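3.2 The blocks and the bin

We came to the question of storage through the back door. The Kobzar set was put together for the sorting sessions at Grulholm, and for the first months all of our attention went to the people doing the sorting, their hands, their pauses, the little habits they fell into by the second morning. The box that the blocks came out of was simply the box. It was only when we sat down with the session notes, all 2,382 of them, that we noticed how often the container had crept into the remarks. People wrote about blocks that hid against a wall, blocks that were hard to get a fingertip under, and blocks that seemed to disappear into the floor in the late afternoon. So this section is a fuller account of the materials than our readers may be used to, and we hope they will bear with us.

The full set holds 200 blocks, all of them elongated and rectangular, in several colors. The two that matter for the present study are a dark green and a reddish-brown. The green blocks are the shorter ones. This was a deliberate choice in the planning stage (and the subject of a long and good-natured argument), and it means that color and length carry the same information, so that a person who has trouble telling dark shades apart can still sort by length alone. The surface of the green blocks is not perfectly even either; it has a slight mottling that several participants told us they liked, and one of them called it mossy. We considered replacing the greens with something flatter and more uniform, and decided against it, partly out of fondness.

The bin is a large, open-topped one in gray metal, and we set it on a light wooden tabletop at a height that suits most people standing up. It was well used before it ever reached us, and we did nothing to make it look newer. The floor is scuffed to a silvery gray, with cloudy brush marks all over it, brighter through the center and darker toward the edges. There are round dark holes toward the front of the floor, one on the left and one on the right. At the rear, the whitish covering on the upper part of the sloping panel has worn away to a ragged, flaking line, and beneath that line the metal is bare. Pylyp Lytvynenko, who looked after the equipment throughout, was in favor of stripping the whole panel back and starting over. We asked him to leave it alone. A bin in a workshop or a classroom or a garage is very seldom pristine, and we wanted the background that people were looking at to be the kind of background they would meet on an ordinary day, with its scratches and its uneven brightness and all.

Two features of this background deserve a word for what follows. First, the brightness of the floor differs from place to place, so a block does not stand out equally well wherever it lands. A dark green block over a bright patch is easy to find at a glance, while the same block out toward the darker edge asks for a second look. Second, the walls matter a great deal to the hand. When a long block lies close beside a wall, one of its long sides is much harder to get at, and people tend to pick it up by the ends or nudge it inward first. Out in the open, they simply take it around the middle.

For the sparse condition we used three green blocks and two reddish-brown ones, placed so that they did not touch. All 24 participants worked through this condition before moving on to the fuller bins. We did not line the blocks up neatly. We wanted a spread of angles, including some blocks nearly parallel to a wall and at least one lying well askew, and we wanted both the rear and the front of the floor to be in use. Figure 3 gives one such layout. The steeply tilted green block near the middle is the easy one by our reckoning, with room on all sides, and the reddish-brown block along the left wall and the green one close to the front wall are the sort that drew the most remarks in the notes.

Figure 3. A sparse layout in the metal bin, with green and reddish-brown blocks lying apart from one another on the scuffed floor.

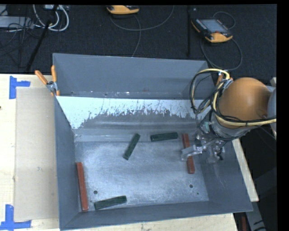 3.3 Fuller bins

The fuller layouts used the same bin on the same tabletop, with more blocks drawn from the Kobzar set and no attempt to keep them from touching.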